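Review of the Tredik gripper kit for kitchen tasks
Project report, robotics course

For our project we had to choose one kit and test if it is good enough for a student laboratory. We chose the Tredik kit from Okonero. It has two black fingers, a wrist camera and a control box. The price is 660 euros, and the budget of our group was 2000 euros — so we could also buy a spare pair of fingers.

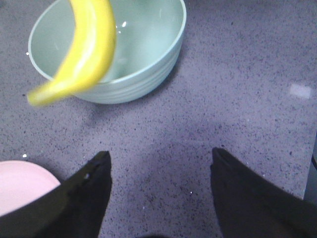
Text and tests: D. Stetsiuk
Sep 10, 2018

The kit was tested with a banana, a mint-green bowl and a pink plate on a gray speckled countertop. We selected these things because fruit has a curved shape and a soft peel, and the older Cadel kit often damaged it. In May we recorded 315 trials, and 288 of them were counted as good.

Most mistakes came from the camera settings. The polished counter gives glare from the lamps, and fast movement makes the fruit blurred in the video. The manual has only one page on exposure, and its translation is difficult to understand.

The installation took us two afternoons. The screws are of good quality, but the cable is too short for our table. Okonero answered our letter in four days and offered a longer cable — we had to pay for the delivery.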